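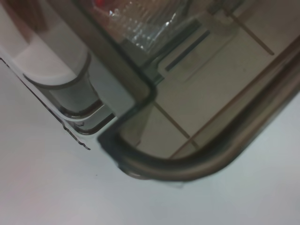 Clear bins in the small kitchen
Speaker notes, Monday session, Pudalbridge community hall
Speaker: Danuta Kozłowski

Slide 1. Title
Say hello, give my name, mention Gurero. Handouts are on the side table. Questions can come at any point.
I organize kitchens for people who don't have much kitchen. Tonight is mostly plastic containers, how to pick them and how to keep them looking decent.

Slide 2. Why see-through
Ask the room who has bought a second bag of rice while the first was still in the cupboard. Wait for hands.
A solid bin hides what's in it and you stop looking. With clear plastic you see the level every time you open the door.
Smoky plastic is a fair compromise. You can still tell pasta from flour, and fingerprints show less than they do on fully clear plastic.

Slide 3. The rim
Pass the sample bin along the front row.
Have people run a thumb around the edge. A thick, rounded rim gives you something to hold when the bin is full and you're pulling it off a high shelf. Thin rims flex. I have thrown out several with cracks starting at the corner.
Check the corners in the store, before you check the price.

Slide 4. Measuring
Measure the shelf first. Depth, then width, then height with the door closed.
Write it on your phone. People always remember the width and guess the depth.
Bok-nam Kwon's kitchen: 10 inches deep, and she had bought bins for a 12-inch shelf. The doors stayed open for a year. She is fine with me telling this.
Rounded corners lose a little room compared with square ones. On a narrow shelf, leave a finger's width on each side so the bin slides.

Slide 5. Washing
Warm water, dish soap, soft cloth. No scouring pads on clear plastic.
Rinse well under the rim.
Dry upside down on a rack, then turn it over and wipe the inside corners.
Cloudy film: white vinegar and water, leave it ten minutes, rinse. If it's still cloudy after that, it's scratches, and you live with it or use the bin for onions.
Read the label before using the dishwasher. If there isn't a label, wash by hand.

Slide 6. What goes where
Heavy bins low. Flour, sugar, cans.
Light bins high. Tea, napkins, crackers.
Keep one bin empty for whatever comes home from the store and has no place yet. Ashwin Acharya asked last time if this is cheating. It is allowed. Empty it on a set day.

Slide 7. Labels
Masking tape and a marker. Put the date on the tape for anything poured out of its bag.
Skip the printed labels until you have used the same setup for 8 weeks. You will move things.

Slide 8. Questions
Likely ones: lids (yes for flour, no for snacks), glass (good, heavy), kids (low shelf, no lids).
If it runs long, hand over to Krešimir Živković for the part on drawers. He needs the projector cable from my bag.
Get the sample bin back from the front row.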